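Section 3. Setting a Single Place: Plate and Fruit

Applies to: Ondow table, white top; Fledico round plates, all colors
Revised 05/09/2014

3.1 Before you start

The table must be assembled and level (see Section 2). Wipe the top with a damp cloth and let it dry. Remove all packing film from the plate, including the strip on the underside. Film left on the underside will let the plate slide.

Wash the plate before first use. Do not use scouring powder on a matte finish. Marks left by scouring powder are permanent and are not covered by the Goltari warranty.

NOTE: The pads supplied in the accessory bag are for the table legs. Do not stick them to the plate.

3.2 Placing the plate

1. Clear the table top. Move cups, cutlery and paper to another surface.

2. Hold the plate by the rim with both hands. Lower it onto the table near the middle. Do not drop or slide it into place.

3. Press lightly on the rim at four points. The plate must sit flat. If it rocks, lift it and check for crumbs or film underneath.

4. Adjust the position from side to side as required. A plate set slightly left of center is acceptable and leaves more room on the right for a glass.

5. Leave the plate empty until step 3.3 is reached.

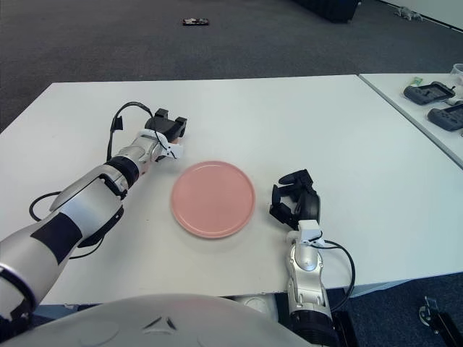

Comment from Tonantzin Palacios, received on the February edition: Step 4 used to call for the exact center, and I measured it every time. With the plate a little to the left I can get a water glass and a folded napkin on the other side without crowding. Please also say which way up the rim goes for the shallow plates, as the two faces look much alike in poor light.

Reply: The raised rim faces up on all models. On shallow plates the maker's mark is on the underside.

CAUTION: Keep the plate at least 3 inches from any edge of the table. The load on a single plate must not exceed 900 grams.

3.3 Adding the fruit

Use one piece of small, round fruit per plate. Wash it and dry it fully. Water trapped under the fruit can leave a ring on a matte surface.

1. Check that the plate is still flat and empty.

2. Pick up the fruit at its sides. Use only enough pressure to keep hold of it. Ripe fruit bruises easily.

3. Bring it in low over the table top, from the left or the right. Do not carry it high across the plate.

4. Hold it over the middle of the plate, lower it until it touches, and release.

5. Wait for it to stop moving before placing anything else. If it rolls to the rim, turn it so that the flattest side is down.
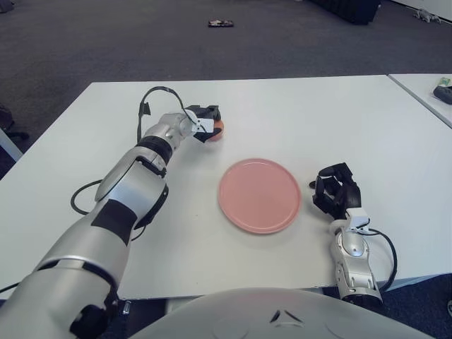
Fig. 3-2. Small round object, likely fruit, held low over the table, plate empty.

NOTE: If the fruit will not stay in place, check the table for level again. The MacDonald leveling feet are adjusted by hand; turn clockwise to lower the corner.

3.4 Clearing

Remove the fruit first, then the plate. Lift the plate straight up by the rim. Wipe the table top and check it for juice. Fruit juice left overnight may stain a white top.

Store plates flat, with a sheet of paper between each. Do not stack more than 9.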